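Filed under: Cleaning & Home Care > Wood
2,581 shares | Comments (2)

Wood tops, oil and wax – quick notes before the holidays

Putting these up fast, people keep asking. Everything below is for light wood tables and counters, oiled or waxed. Not for painted stuff.

Daily wipe. Damp cloth, wrung out hard. Go with the grain. Dry cloth right after. No spray cleaner with ammonia in it, no bleach, no scouring powder.

White rings. Try the easy thing first – a dab of plain mayonnaise or petroleum jelly, leave it overnight, wipe off in the morning. If the ring is still there use a very fine pad with a little oil on it, light pressure. Stop as soon as it fades.

Black rings are different. Usually water plus metal, a wet can or a cast iron pan. Oxalic acid from the hardware store, gloves on, follow the label. Rinse twice.

Checking for dull spots. Get down low and look across the top toward a window or lamp. Move your head a bit. Dull patches show up next to the glare, and so does any greasy film you missed.

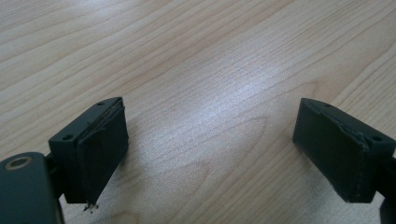
Tried the low angle thing on our kitchen table and found a whole strip I'd missed with the oil, right down the middle. Did a second coat of Maltano just on that part and now it looks darker than the rest. Should of done the whole top I guess?

Yes, whole top. Patching with oil nearly always shows. Sand the dark part lightly, then one thin coat edge to edge.

Sanding. 400 grit between coats is plenty for a table. You can go up to 500 on the last pass if you like it silky, but past that the oil doesnt want to soak in. Hand sand only, wrap the paper around a cork block. Vacuum, then a tack cloth.

Oiling. Thin coats. Pour a little in the middle, spread it out, wait fifteen minutes, wipe off ALL of it. Sticky table next day means you left too much on. Fix for sticky – more fresh oil, rub it in, wipe off straight away.

Rags!! Oily rags can catch fire by themselves. Spread flat outdoors to dry or soak in a can of water with a lid. Never balled up in the trash.

Drying time. Cold room, double it. We did the Navarro bench in November with the heat off and it took most of a week before anyone could put a cup on it.

Corners and holes. Rounded corners wear first so give them an extra rub with the rag. If there's a cable hole cut in the top, oil the inside edge too – raw end grain in there drinks up spills. Cotton swab does it. Small plastic things are fine to put back once the oil has cured, a basket, cups, whatever. Rubber feet are not fine, they can leave yellow marks that go deep. Felt pads.

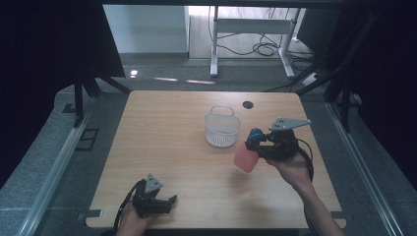 Plodero Community Workshop – Wood Finishing Group

Wax. Only after the oil is fully cured. Paste wax, soft cloth, small circles, buff when it hazes. Grodel paste is what's on the shelf at the moment, the tin with the dented lid is the old one, please use it up first.

Crumbs in the seam between boards: wooden toothpick, never a knife.

Dents. Damp cloth over the dent, warm iron on top for a few seconds, check, repeat. Works on bare or oiled wood. Don't do it on waxed, wax goes cloudy.

Candle drips – ice cube in a bag until it's brittle, lift with an old plastic card, then a bit of mineral spirits on the rag.

How often? Kitchen table twice a year. Desk once. If water quits beading, it's time.

Will add the bit about cutting boards later, diffrent oil for those.

Posted December 15, 2018
Tags: wood care, oil finish, water rings, tables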